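Small parts, small trays — workshop tips from Dotside

Quick ones this month, the packing bench is calling.

Clear the table before you open anything. All of it. Tape, mugs, the pen that rolls. A small part on a crowded bench is a lost part, and I've spent whole afternoons on my knees with a flashlight to prove it.

Wipe down first, dry cloth, then damp, then dry again. Crumbs of old foam get in everywhere and you only notice once the lid is on.

Black trays on a white table. Best change we ever made at the Skokirley shop. Dark on dark and you'll be feeling around with your fingertips like a fool.
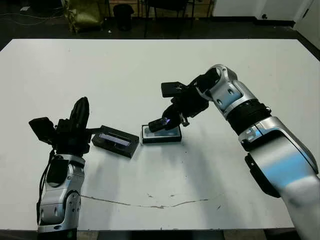
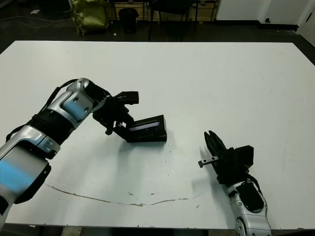
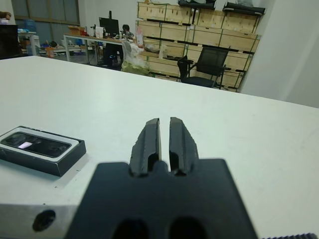 Trays first, parts second. Get the tray down and settled before you pick up whatever goes in it, and keep your other hand free. I like a tray with a proper raised edge all the way round, the thick black kind, becuase a thin lip lets things skate right over when you nudge it. Check the corners too. Cracked corner — bin it.

Tilt it toward the light now and then. Dust shows up on a shiny surface at an angle and hides when you look straight down.

Two trays at a time, max. I tried 3 and mixed them up, every single time.

Labels: pencil on masking tape, stuck on the underside. Ink smears. We ran 136 trays for the Hovolthorpe order in July and relabeled 48 of them thanks to one leaky marker. Never again.

Scratches in the tabletop — leave the shallow ones. If a fingernail catches, fill it and sand flat, or grit colects in there and scuffs the next tray you slide across. Don't slide trays anyway. Lift.

Crates. Heavy ones at the bottom, obviously, and put the label side out so you're not unstacking the whole wall to find one. Soft stuff like bags can go on top.

Paper towels within reach of the desk, not across the room. Same for the trash bag.

Next month, glue. Bring old clothes.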